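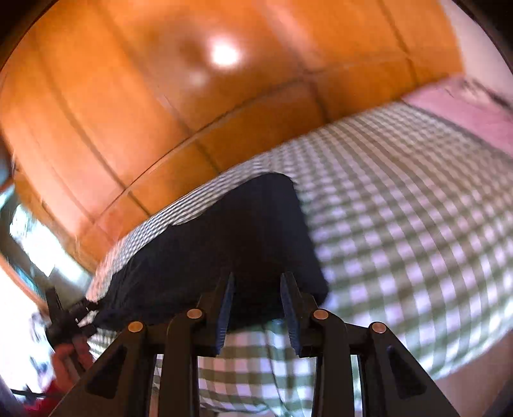 Estíbaliz Alcaraz would have a soft thing left on a bed put away before anything else gets touched, and she would have it put away folded. Clear the bed, she told a class one April, and the room is half done. Students still quote her on it. I have my doubts, and this chapter is a long way of saying why.

Chapter 11
Soft Goods and Flat Surfaces

A bed is the largest flat surface in most bedrooms, so things get put down on it. Cloths, pouches, bags, anything with a strap or cord. A dark item on a checked cover is at least easy to find. The same item in a drawer may not turn up until the next move.

Most household manuals treat the bed as a sorting table and stop there. They rarely ask what the sorting costs. The Bonby method, which you will meet in section 2, allows 14 minutes for a bedroom and claims that 80 percent of loose items can be returned to a "home" in that time. Whose bedroom? How many items had a home to begin with? The method's own handbook doesn't say, and I would read the rest of its numbers with that in mind.

Folding deserves the same suspicion. A folded cloth takes less shelf space, yes. A padded bag does not fold in any useful sense - it bulges back - and the storage boxes sold by Loltex and Auer are shaped as if it did. Straps and cords are worse, and neither firm's guide mentions them at all.

We will look at three questions in turn: what should be allowed to stay on a bed during the day, when folding helps, and what to do with attached parts that trail. The Vergate household survey, with its 3580 replies, comes up in the second of these. Treat it carefully. People were asked how often they tidied, and people tend to round up.

Before reading on, write down what is on your own bed right now. Leave it there until the end of section 1.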